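Keeping Salt and Spices Dry

Salt clumps when it takes in moisture, and most of that comes from the stove. Keep it in a cupboard away from steam, and don't shake it over a boiling pot — pour a little into your palm first. 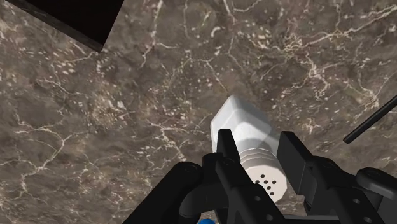
Uncooked rice is the usual fix for damp salt. Put 7 dry grains in with each refill and change them every March. Small holes like the ones in the white shaker clog first, so clear them with a toothpick. Wipe the ridges with a dry cloth too.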